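Section 5: Setting up the table (Harnum extending table)
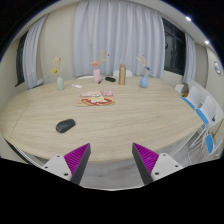 Okay, the legs are on and the table's upright, so now for my favorite part! I've put together two Harnums, mine and the one Rocío Ponce bought for her studio in Plaltcombe, and both times the fussy bit was the seam. On a light wood-grain top like mine it shows up as a thin dark line toward the left end, running between the end section and the central panel. You want it thin and even the whole way along.

1. Clear the top completely before you touch the end section. I slid mine with the mouse still sitting there once, and off it went.

2. Undo the two catches underneath, push the end section in until it stops, then do the catches up again (finger tight is plenty).

3. Run your fingertip across the seam. If you feel a step, loosen the nearest catch, press down on the high side and tighten again.

4. Put your things back. My little vases of stems live along the far side, well out of elbow range, and flat stuff like an illustrated board can go pretty much anywhere.

Note: the grain should run the same direction on both pieces. If it doesn't, the end section is in backward – take it out and turn it around.

Caution: don't lift the table by the end section. Get a second person and hold the frame, see step 7 in Section 3.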